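Música
Visita ao estúdio e à sala de corte da Surkosen
sex., 4 de setembro
Texto de Fernanda Cunha

A Surkosen abriu as portas da sua unidade de masterização e corte de acetatos a um grupo pequeno de jornalistas e técnicos de som. A empresa funciona desde 2006 no mesmo edifício, um antigo armazém de têxteis, e trabalha sobretudo com editoras independentes de pop eletrónica e de música coral. A visita durou uma manhã e seguiu o percurso de um disco: receção dos ficheiros, masterização, corte e audição de controlo.

A receção de material está a cargo de Halyna Holovko. Os ficheiros entram em 24 bits, na frequência de amostragem da mistura original, sem limitador no canal principal. Cerca de metade das recusas nesta fase deve-se a misturas já comprimidas para streaming, que deixam pouca margem para o corte em vinil. Nesses casos pede-se nova exportação e o projeto volta ao fim da fila.

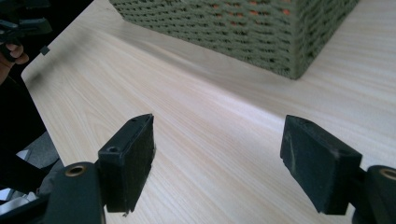
A sala de masterização tem tratamento acústico refeito há pouco tempo. As armadilhas de graves ocupam os quatro cantos e o teto foi rebaixado sobre a posição de escuta. Ihor Stetsiuk, engenheiro residente, mostrou a sessão do próximo álbum dos Maksymiv, um duo de sintetizadores e voz. O disco tem 53 minutos, duração excessiva para um único LP cortado a nível normal. Foram avaliadas 2 soluções: reduzir o nível e aceitar mais ruído de superfície, ou dividir o programa por dois discos. A banda escolheu a segunda. Ouvimos a abertura do lado A nas duas versões e a diferença no registo grave é clara, mesmo em volume moderado. A versão de nível reduzido perde peso no bombo e obriga a subir o ganho do pré-amplificador, com o sopro correspondente.

O tratamento das frequências baixas merece nota. Stetsiuk soma os graves a mono abaixo de um ponto de corte que decide faixa a faixa – de ouvido, com confirmação no medidor de correlação. As sibilantes são tratadas à parte, antes da equalização final, e com mais cuidado nas faixas interiores, onde a velocidade linear do sulco é menor e a distorção se nota primeiro.

Na sala de corte não foi permitido gravar som. O torno é mantido por Marichka Polishchuk, que faz a verificação do estilete antes de cada sessão e examina ao microscópio um sulco de teste. A ordem das faixas é discutida com os artistas nesta altura: as canções mais densas devem ficar no exterior do disco. No caso dos Maksymiv, a faixa mais ruidosa fecha o lado C por opção artística, e o corte foi ajustado em conformidade.

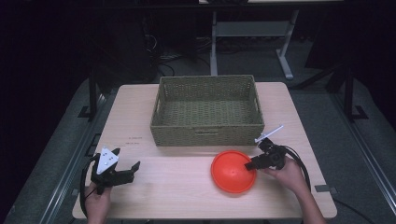 Cesto de vime e taça virada para baixo sobre a mesa.

A manhã terminou com uma audição comparada de «Tandton», o EP de estreia da cantora Tamara Panasiuk, editado pela Halent. A prensagem de teste tem fundo silencioso e boa separação entre a voz e os teclados. O lado B apresenta um ligeiro excesso de agudos na última faixa, que a Halent já pediu para corrigir antes da tiragem definitiva. O ficheiro digital, tocado a seguir ao mesmo nível, tem graves mais extensos e menos profundidade nas reverberações.

Ficou por ver o arquivo de matrizes, fechado para reorganização. A Surkosen prevê nova visita para técnicos, com inscrição prévia e grupos reduzidos. Os interessados devem indicar a área de trabalho e o formato em que costumam entregar as misturas.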